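01/04/2020, bench notebook, HM

Continuing the shrinkage and colorfastness work on the printed cotton. Previous pages cover the March wash series (lots A to C, cold only). Today: lot D, warm wash, plus repeat of the crocking test that gave bad numbers last time.

**Material**

Plain weave cotton from Starkano, sold as preshrunk. The mill sheet gives no residual shrinkage figure. Wen-hsiung asked for one in March and got the same sheet again with a new cover page. Pigment print, navy on white, cured at the mill. Solid color stock is reactive dyed, separate supplier (Fung).

Cut 18 squares on the straight grain, at least a hand's width in from the selvage. Two rejected for skew, leaving 16. Marked benchmarks with the laundry pen at 460 mm in warp and weft. Conditioned overnight on the mesh rack. Room humidity drifted in the early morning, see chart taped inside back cover. Did not recondition.

**Wash**

Front loader, program 4, ballast made up from old cotton sheeting. Reference detergent, no brightener. Eight squares tumble dried, eight dried flat. Measured after cycles 1, 3 and 5.

Warp moves more than weft, as expected. Most of the change is in cycle 1. After cycle 5:

| Drying | Warp | Weft |
|---|---|---|
| Flat | -2.9% | -1.1% |
| Tumble | -5.2% | -2.0% |

Flat dried squares are inside our limit in both directions. Tumble dried squares are outside it in warp. The limit is 4%, set by Shu-fen on the basis of the drawcord channel: past that the channel puckers at the side seams and the cord drags. I would like to see the original basis for 4%. It is older than this notebook.

Square 11 is an outlier (warp -7.0%, tumble). Checked it on the light table and found the benchmark had bled, so the reading is to the wrong side of a smear. Left in the raw data, taken out of the mean. Use thread benchmarks next time. Ka-ming did the cold series with thread and had no lost readings.
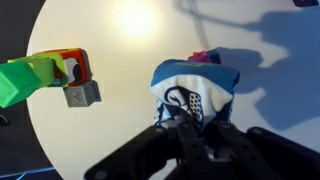
Crocking next. Dry rub and wet rub, 10 strokes each, standard white rubbing cloth, graded against the gray scale under the D65 lamp. Two graders working separately, self and Ka-ming, then compared.

- Navy print, dry: 4-5, both graders
- Navy print, wet: 3 (self), 3-4 (KM)
- Solid blue, dry: 4-5, both graders
- Solid blue, wet: 4, both graders

Last time the wet print came out at 2, which would have been a fail. I now think the rubbing cloth was overwet. The method wants pickup close to the cloth's own dry weight, and I had been squeezing by hand. Today weighed each cloth before and after and blotted to target. Hand squeezing gives nearly half as much water again, checked on three cloths. The earlier wet results for lots A to C should be treated as suspect. I have written that in the margin of those pages and signed it.

Not resolved: whether print fastness falls off after five warm cycles. Did not rub the washed squares today, only unwashed stock. Should have kept two back unmarked for this. The benchmark ink sits too near the rub track on most of them, though squares 3, 8 and 14 may have enough clear area.

**Seam check**

Waltraud Albers sent over the seam slippage sheets for the same fabric. Her failures are all at the overlock with the long stitch setting. Short stitch holds, at the cost of some 18 seconds of extra machine time per piece. Her note says the needle was one size up from what the Clellavier spec calls for. That alone could account for part of it, as the holes are visible at low magnification. She is rerunning with the correct needle.

Thread shrinkage has not been looked at by anyone. If the thread is stable and the cloth goes 5% in warp, the excess thread has to go somewhere and the seam will look loose after washing even when it isn't failing. Ask Waltraud to keep her washed offcuts.

**Equipment**

Tumble dryer outlet temperature reads high against the probe thermometer. Dial says medium, probe says otherwise, difference largest in the last part of the cycle. Lint screen clean. If the dryer is running hot, the tumble column above is pessimistic. Varnenov did the last service and their sticker has no readings on it, only a signature. Called, left message.

Balance: zero drifts when the vent fan is on. Fan off for all cloth weighings today.

D65 lamp hours not logged since the tube change. Started a new tally on the booth door.

**To do**

1. Repeat tumble series with dryer temperature logged throughout
2. Thread benchmarks, not pen
3. Wet rub again on lots A to C, weighed cloths
4. Rub washed squares 3, 8, 14
5. Ask Shu-fen for the source of the 4% limit
6. Order rubbing cloth, one pack left

Wen-hsiung wants a shrinkage allowance for the pattern by the next cut. Told him not to use the tumble figures yet. If he has to cut before the repeat, 3% in warp and 1% in weft, labeled dry flat. He was not pleased about the label.

Raw sheets in the gray binder behind the lot D tab. Square 11 is stapled to its sheet.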